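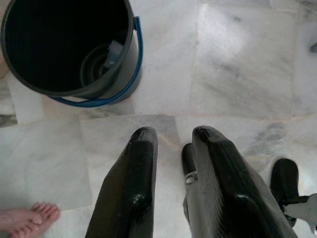
My aunt Ülle says you can't name a thing and then get mad at it, so for the first month I called the arm "the arm." Then Rasmus came over, ate most of a bag of pretzels on my kitchen floor, and started calling it Rangel, after some soccer player he'd hated as a kid, and that was the end of that.

The job was simple, or I'd told everybody it was simple. Pick up a bucket by its handle. Carry it to the back door. Set it down without flinging whatever was inside at the wall. Ülle had hurt her shoulder in January and she still had 9 tomato plants on the patio that needed water twice a day, and she was living with me by then, and I was at work, and she would not, would NOT, let the neighbor kid do it. He overwaters, apparently. So a robot! Obviously!

I'd built most of it in the shared shop over on Plurdale, where Rimantas runs the big mill and lets you know exactly what he thinks of your drill bits. He'd looked at my drawings for a long time and asked what it was supposed to weigh.

"Nearly 80 pounds," I said.

"And the bucket?"

"The bucket's a bucket."

He gave me back the drawings and went to make tea. But the next time I came in there was a pair of bearings on my bench, good ones, way better than what I'd ordered, and he never said a word about them, so I didn't either.

Anyway, handles. I had no idea how much I didn't know about handles. In my head a handle stands up and waits for you. A real one flops over and lies there against the side of the bucket, and now you're asking two fingers to get in behind it and lift, and if they come in a hair too low they just shove the whole bucket across the tile. We chased that thing all over the kitchen. Rasmus kept score on the back of an envelope. I was barefoot because I always am at home, and he kept telling me that people who drop motors on their toes get no sympathy from him.

"Lower," he'd say, lying on his stomach with his cheek on the floor.

"That IS lower."

"Lower than that."

By try 122 I'd stopped believing in buckets. It was past midnight and the pretzels were gone and Rasmus had fallen asleep sitting up against the dishwasher. I had one more change I wanted to make, a dumb one, turning the wrist a little so one finger went in ahead of the other, the way you'd slip a hand under a sleeping cat. I typed it in with my eyes half shut and hit go.

Ülle was standing in the doorway in her robe. I don't know how long she'd been there.

The fingers went down. The front one slid in behind the handle, the back one came around to meet it, and there was this little click of plastic that I can still hear. Then the bucket was off the floor. Six inches, maybe. It hung there and swung a bit and I didn't breathe.

"It's tilting," said Ülle.

"It's fine."

"It's tilting to the left. You'll get water in the tracks of the door."

"There's no water in it, Ülle."

"Well, there will be."

She walked right up to it. I should've stopped her, I had a whole rule about that, a sign and everything, but she just reached out with her good arm and put one finger on the rim and pushed until the bucket hung straight. The motors whined a little and then they let her. She stood there holding it level like she was helping somebody carry groceries.

"What do you call it?" she asked.

"Rangel," said Rasmus, without opening his eyes.

She thought that over. Then she told Rangel, in the voice she uses on the neighbor kid, that the tomatoes get half a bucket each in the morning and not a drop more, and that the one by the drainpipe sulks and has to be done last. I got the envelope out from under Rasmus's knee and wrote it down.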